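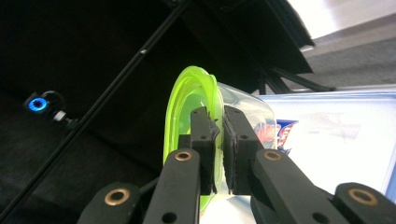
Clear tub, green rim.

June 25, 2019

Second go at the Piltar starter. The sheet says it doubles in 4 hours at room temperature. Mine had barely moved by lunch. Sorin Bogdan says the Wusville water is too hard, but he said the same when the rye failed in December, and that was old flour.

Fed it 219 g of the Surdu white and left it on the shelf by the boiler. Some bubbles at the sides, sour smell, no dome. I don't buy the claim that a longer rest fixes everything. Two loaves from the last batch weighed 1149 g together after baking and both were gummy in the middle.

Oven dial still can't be trusted. Need a proper thermometer before anyone blames the dough again.

Tomorrow: same feed, bottled water, lid loose. If it rises I owe Sorin a coffee. I doubt it.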